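Start | Notizbuch | Modelle | Daten | Kontakt

11/08/2018

Endlich läuft die Bewertung der Nachwuchs-Receiver durch! Katalin Gál hat die fehlenden Spielprotokolle aus Brimow nachgeladen, damit stehen jetzt 1.065 Snaps in der Tabelle. Für ein Projekt, das im Juli noch aus einer Handvoll Notizen bestand, finde ich das großartig.
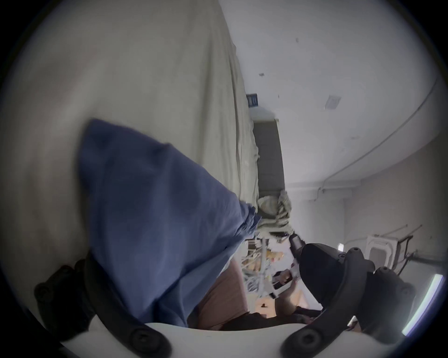 Zuerst die Gewichtung. Targets pro gelaufener Route zählen jetzt stärker als reine Yards, und plötzlich rutscht Lundgren (Stondorberg) auf Platz neun — den hatte ich überhaupt nicht auf dem Zettel. Seine Slant-Routen sind eine Freude, wirklich sauberer erster Schritt.

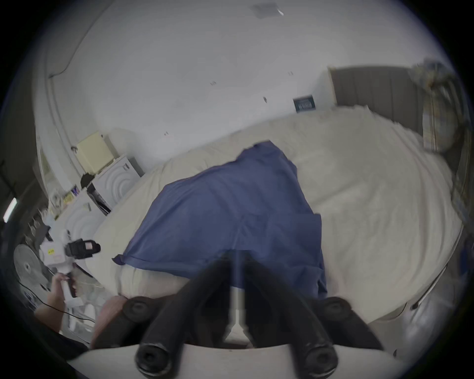 Durchlauf 2, mit Altersfaktor

Gleiche Daten, jüngere Spieler leicht bevorzugt. Lundgren kommt auf 89 Punkte. Der Abstand zum Mittelfeld wird größer, das gefällt mir. Vorsicht bei den Brostis-Leuten: da haben wir nur neun Spiele, und die Gegner waren schwach. 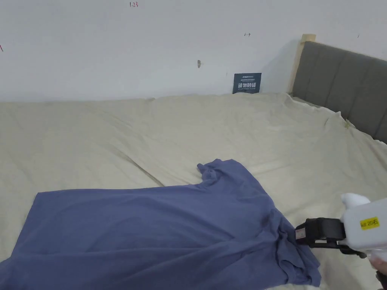
Die Drops sind noch ein Problem. Katalin zählt jeden berührten Ball, ich nur die klar fangbaren, und das verschiebt die Rangfolge im unteren Drittel ordentlich. Vorerst beide Spalten behalten und nebeneinander rechnen (ihre Spalte heißt jetzt drops_kg).

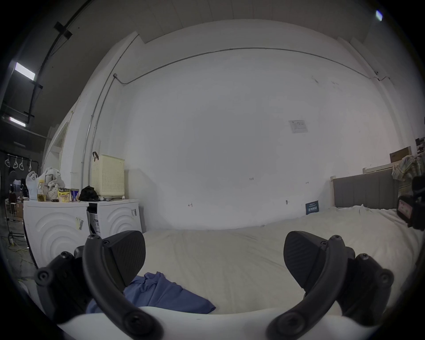 Noch offen: Return-Yards raus oder rein? In unserer Liga geben sie Punkte, also würde ich sie drinlassen — aber getrennt ausweisen. Morgen Durchlauf 3 mit den Tight Ends, darauf freue ich mich schon die ganze Zeit!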